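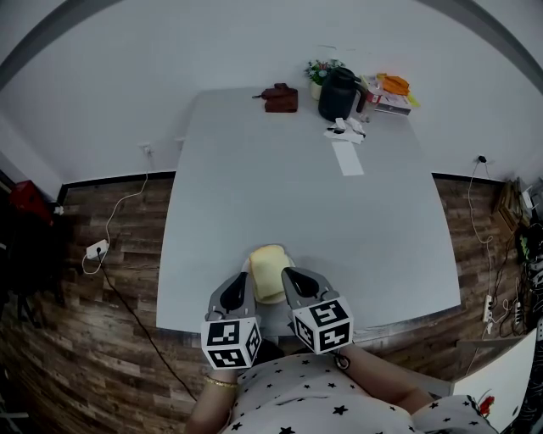 Hand-held gripper at the worktable, with a pale yellow sponge-like object on a small white dish.

Planning the Equipment Budget for a Second Station

In May I was asked to prepare the equipment plan for our household-tasks program, which collects demonstrations of ordinary table work for training manipulation policies. The plan has now been submitted. I am setting out the reasoning in this post for colleagues at other small laboratories who may be preparing a similar request and who, like me, found few worked accounts of how such a budget is put together. The views are my own and should not be read as a statement by the Furnival Laboratory.

The request covers a second collection station, to be known as Serine. The first station, Flurnen, will remain in use. The total requested is $2,596, exclusive of staff time and of the two robot arms on which the trained policies will eventually run. The arms are the subject of a separate capital application with its own schedule, and I would advise anyone in a similar position to keep the two apart. A reviewer who sees an arm and a box of cube markers in the same table will spend the entire meeting on the arm.

The largest single line is the pair of hand-held grippers. We considered three routes: purchasing finished units, commissioning a local machine shop, and printing the bodies in house while buying only the fingers and fasteners. Femlow, our present supplier, quoted $541 per unit for finished grippers with padded fingers, delivered and assembled. In-house printing was less expensive on paper. It also assumed that our printer would be free for most of a month and that someone would be available to sand, fit and align the parts. Neither assumption was safe, and the plan therefore specifies 2 finished units from Femlow.

The second line, finger pads, is small and was nearly omitted. Pads are consumables and should be budgeted as such. A worn pad changes the way a soft object is held, and recordings made on worn pads do not sit well beside recordings made on new ones. I have allowed for replacement after every 90 hours of recorded use, with one spare set kept at each station. This figure came from our own log and should be revised by any group whose objects are rougher or heavier than ours. We work mainly with sponges, dishes, cloths and light packaging.

Printed markers are the third line. The cubes themselves cost very little, but the printing must be flat, matte and square to the edges, and office paper glued by hand has not met that standard for us. I have specified factory-printed faces and a full replacement set. The request also includes a small sum for re-measuring the cubes once they are mounted, a step that was left out of the first budget and later had to be paid for from travel funds.

Cameras, mounts and storage make up most of the remainder. Liam Clegg, who maintains the recording computers, asked that storage be purchased at the start of the project and not in stages. His argument was that a full drive stops work in the middle of a session, while a drive with space to spare inconveniences no one. I have followed his advice. The plan provides for two copies of every recording, one of them kept in a different building.

Furniture and power deserve more attention than they generally receive. A large table with a plain, light top is worth paying for, as is enough clear floor on every side for the operator to change position. Serine will need its own electrical supply, with separate outlets for the recording computer and the chargers, and proper cable covers wherever a lead crosses a walkway. These items are dull and they are the first to be struck out when a total has to come down. I have placed them under safety, where I believe they belong.

Two items were considered and declined. The first was a motorized table, which would have allowed the working height to be set for each operator; the quoted price could not be justified for a single station. The second was a catalog set of standardized household objects. We will continue to buy ordinary goods from local stores, keep the receipts, and record each item by name and size. The sum set aside for this is modest and is meant to be spent a little at a time — a new sponge here, a different dish there — as the task list changes.

On timing, the grippers should be ordered first, the storage second and everything else once the room has been confirmed. Femlow will hold its quotation until the end of the budget period. If approval comes later than that, the gripper line will have to be priced again, and I have noted this beside the figure in the submitted version.

I will post the revised table when the review is complete, including any lines that were reduced or refused.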